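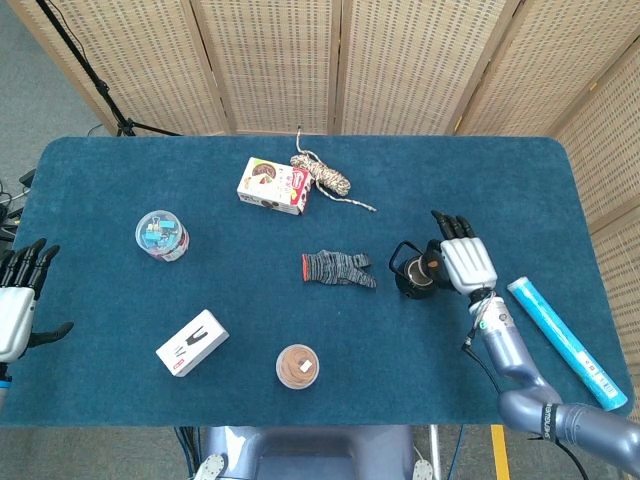 Do I need a licence to take my rescue owls to a school fair?

plallport_owls
I've got two barn owls and the fair in Plallport wants them for an afternoon in September. No flying, just on perches, and they'd pay me 50 quid. Does that make it an exhibit?

Cluvia
Probably yes! Being paid matters - ring the council's licensing desk first. Mine took 14 days to sort out.

mossy1682
My cousin never bothered with ferrets.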